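February 1, 2024

Thursday. Up late, no frost. Spent the morning on the draining arrangements, which have needed attention since September.

The old wire rack went out with the recycling. It had lost the coating on its lower rails and left an orange line on anything stood in it overnight. I had kept it going with tape, then with a strip of hose slit lengthways, and neither lasted. The black one replaces it. Ordered from Grallico, delivered in a flat box with one foot missing. Wrote to them. A replacement foot came in a plain envelope, no note, and fits.

Measured the big plates before ordering. They are 22 cm across, and the slots in the first rack I looked at (the Jotesness, shorter and cheaper) would have held them too upright, with the rims touching. A plate wants to lean. If it stands dead vertical it rocks when its neighbour is lifted out, and if it lies too far over, water sits in the foot ring and ends up down my sleeve.

Method as it now stands:

Wash plates first, while the water is clean. Pans last.
Rinse, hold over the sink for a slow count, then rack.
One plate to a slot, faces all the same way.
Bowls go elsewhere. They take up two slots and shade whatever is behind them.
Cutlery in the mug, handles down.

The table top is the weak point. It marks easily – the scratches were there before the rack and I do not propose to sand them out. I did consider a mat. The Plutau one was too wide and curled at the corners, so it went back, and a folded tea towel does the same work and can be boiled.

Tried the rack with the coloured plates after lunch. Pale green, cream and light blue all stand at a slant with no trouble.
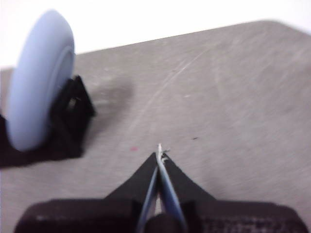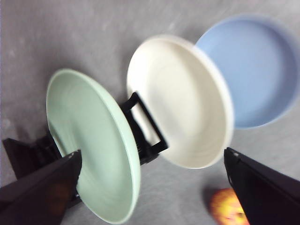
Remaining jobs

Trim the rubber on the spare foot, which is 2 mm proud of the others.
Move the hook for the tea towels nearer the window.
Find the receipt. The order number ends in 549 and I have written it inside the cupboard door in pencil.
Descale the kettle, again. The Song sachets work if left for an hour. Vinegar works as well and smells until teatime.

Soup for supper, the last of the leeks. Radio poor after six, so I turned it off and read. Bed by ten.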